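News Projects Equipment Contact
Dilleck Newsletter > June > Equipment

Planning the second gripper

The budget for the sorting bench at Dilleck is now agreed. We have 2,000 euros until the end of the year, and from this we would like to buy a second gripper from Flenska. Their offer is 319 euros without delivery.

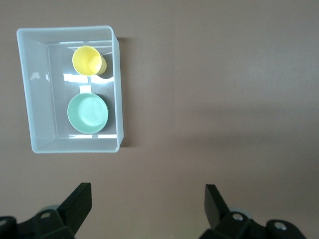
Cup and bowl in the bin, with the gripper open.

We also keep 500 euros for spare fingers and cables, which we forgot in the last plan. The Sutherland group has asked to share the order, so the delivery cost can be divided by 2. If your team needs bins or cups of another size, please write to the Enine office before the order is sent in June.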